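Section 4: Gripper set-up and first can pick

Applies to the shared bench build (Morel arm kit, Vondness two-finger gripper, Wultotex controller board). If you are on the older Krajčí board the menu names are different, see the table at the back. Steps are the same though.

Do section 3 first. If the arm is not homed, stop and go home it. Everything below assumes zero is zero.

You need:
- two short cans, same size, full
- hex key from the kit bag
- soft cloth
- feeler gauge or a strip of card
- the E-stop where your left hand can reach it

4.1 Before power

1. Power off at the brick, not just at the switch on the board. The switch leaves the motor side live.

2. Check the finger screws. Two per finger. Snug, then a touch more. Do not lean on the key – the threads are in aluminum and they strip.

3. Push the fingers together by hand. They should meet flat along the pads. If one leads the other, loosen both screws on that finger, square it up, tighten again.

4. Run the cable along the outside of the wrist and clip it. Leave a loop big enough for a full wrist turn. Too short and it pulls out of the socket on the first rotate, too long and it catches a finger.

5. Wipe the pads. Any oil from your hands and the can will slip.

CAUTION: No loose sleeves, no lanyards. One person at the bench while the arm is powered. If you share the workshop, tell the others before you turn it on.

4.2 Setting out the cans

6. Clear the reach area. Anything you are keeping on the table goes to the back, outside the sweep.

7. Stand both cans upright, lids up, with a wide gap between them. The open gripper has to come down over one can without touching the other. Same distance from the front edge if you can manage it, makes the taught points easier to check.

8. Jog the arm up and over to the side so you have a clear view of the table.

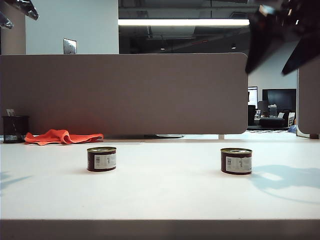
Fig. 4-1. Cans set out, gripper clear above.

9. Power on. Wait for the steady light. Blinking means the board has not found the gripper – go back to step 4 and reseat the plug.

10. Open the gripper all the way (Tools > Gripper > Open). Listen for the click at the end of travel. Grinding is not a click. Grinding = power off.

NOTE: Full cans only for set-up. Empty ones dent at the default force and then you will be teaching against a can that is no longer round.

4.3 Teaching the pick

11. Set speed to 9 percent. Yes it is slow. Leave it there until section 6.

12. Jog over the first can. Stop well above the lid.

13. Rotate the wrist so the fingers will close on the sides of the can, across the middle. Look at it from the front and then from the side. It always looks centered from one of them.

14. Lower in small steps. Keep the pads below the rim. Gripping on the rim itself will hold for a second and then let go.

15. Leave a 2 mm gap between the fingertips and the table. Use the gauge or the card. No gap and the tips drag when the fingers close.

16. Save as PICK_1. Don't skip the name, the board calls it "untitled" otherwise and overwrites it next time.

17. Raise straight up, save as ABOVE_1. Do the same for the second can, PICK_2 and ABOVE_2.

CAUTION: Always go through the ABOVE point. Going direct from one PICK to the other takes the fingers sideways through whatever is between them.

4.4 Closing and force

18. Set force to 2000 in the gripper menu. These are board units, not newtons, dont convert them.

19. Go to PICK_1. Close.

20. Watch both fingers touch. If one touches first and pushes the can over, you are off center. Open, nudge toward the finger that touched first, re-save, try again.

21. Lift a small amount and hold. Check that the can is not creeping down between the pads.

22. If it slips, wipe the pads again before you touch the force number. Most slips are dirty pads or a loose label edge. Then go up in small steps.

23. Tilt the wrist slowly with the can held. Check that the fingers stay seated on the sides and the lid end is clear of both tips. 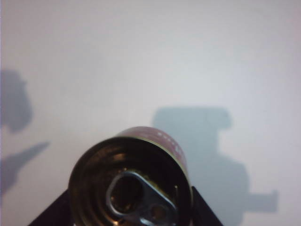 Can I use cans with a pull tab for this?
Pull-tab cans are fine as long as the fingers close on the sides and stay off the lid. Keep the tips away from the tab, a snagged tab can lift and open the can over the gripper.

24. Level the wrist, go back to ABOVE_1, lower, open. Wait for the click before you raise.

25. Repeat for the second can.

4.5 If it goes wrong

Can tips on approach: PICK point off center, or the gripper was not fully open. Redo steps 10 to 14.

Can turns in the grip: fingers not parallel. Step 3.

Gripper closes then opens by itself: board has tripped on current. Drop the force a bit, power cycle, try agian.

Fingers stop halfway: cable is caught, or a screw has worked out and is rubbing. Power off before you look.

Arm stops above the can and will not go down: soft limit from section 3 is set too high. Reset it, then re-teach all four points.

Points are all off by the same amount: somebody moved the table or bumped the base. Re-home, check PICK_1 with the card. Tape marks on the floor at the table legs help in a shared shop.

NOTE: Board saves points only when you hit Store. Closing the window does not store. Do it now, then power off and go on to section 5 (camera mount).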